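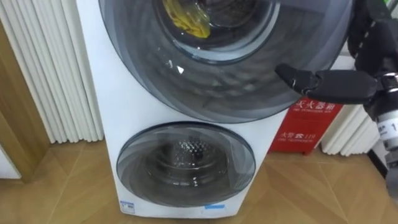 Comparing two grippers on a washing machine door

Home | Guides | Grippers | Arms | Cameras | Forum

Print this page | E-mail to a friend

by Ghazala Sial

A washing machine door is a good place to find out what you have bought. It is round, it is slippery, and it was designed by people who assumed the user would have a thumb. If you are choosing between two grippers and the brochures have got you nowhere, put both of them through the routine below. It takes an afternoon per gripper, plus however long you spend looking for the right hex key.

I used a stacked twin-drum machine, with a big door above and a smaller one below, so the arm has to work at two heights without anybody moving furniture. The grippers were the Dravix two-finger and the Stovwood two-finger. The controller was a Katona, which I have come to tolerate.

What you need

One arm, already calibrated. Two grippers that fit the same flange, or two that don't and an adapter plate. A few bits of cloth in a colour the camera can't confuse with anything else. Yellow is good. Grey socks behind grey glass are a research programme in themselves.

Step 1. Set the standoff

Drive the arm by hand until the fingertips sit just in front of the upper door, on the side you mean to pull from. Save that pose and call it something sensible. Mine was called "door_new_new_final" for most of July and I paid for it.

Keep the elbow well clear of anything beside the machine. Radiators, cabinets and door frames should all go into the collision model before you run a single move. Shahzad Hashmi skipped this at our Kostdale workshop and we now own a very slightly oval bucket.

Step 2. Sort out the camera

Tinted glass throws back every lamp in the room. Look at the live picture from the head camera and find the glints, then dim or shift the lights until none of them lies where you expect the door edge. If your depth reading over the glass says the drum is somewhere in the next building, mask the glass out and work from the white panel round it.

Write down the exposure and lock it. Auto exposure will behave beautifully until the gripper comes into view, at which point a large black object persuades it that night has fallen.

Step 3. Dry approaches

Run the approach with the fingers open and stop short of contact. Do it ten times for each gripper. You are looking at where the tips end up compared with the saved pose, and whether the wrist takes a different route when it's feeling creative.

The Dravix was tidy at this. The Stovwood was also tidy, but its body is longer, and on the lower door the arm had to fold itself up like a deckchair to get there.

Step 4. The pull

Close on the door edge at the lowest force setting and pull along the hinge arc. Don't pull in a straight line. The hinge will win, and the force log will look like a mountain range.

Raise the force one notch at a time until the grip holds, then stop. Resist going one more for luck. Note the setting at which each gripper first held, and the setting at which you first winced.

Step 5. Cloth out, cloth in

With the door open, send the gripper in for the cloth. Score a pick only if the cloth comes clear of the opening and stays in the fingers while the arm retreats. "It nearly had it" is not a column in the spreadsheet, although Shahzad has asked for one.

Slim fingertips do better here, and fat padded ones do better in step 4, so expect the two steps to disagree. Clean the tips between runs. Scuffed or worn patches change the grip more than you'd like, and if you swap pads on one gripper you should swap them on the other.

Step 6. Do it all again, lower down

Repeat everything on the smaller door. I ran 310 cycles per gripper over both doors before the numbers stopped wandering. I had planned 1,000, and then I met the Katona's logging menu.

Step 7. Pick one

Put the holding force, the picks and the reach problems side by side. For doors I'd take the Dravix. For laundry the Stovwood was better, by enough that I noticed before I'd opened the spreadsheet. We kept the Dravix on the arm, and the Stovwood lives in a drawer with the adapter plate and the hex key, which I have now found.

783 views | 2 comments | Share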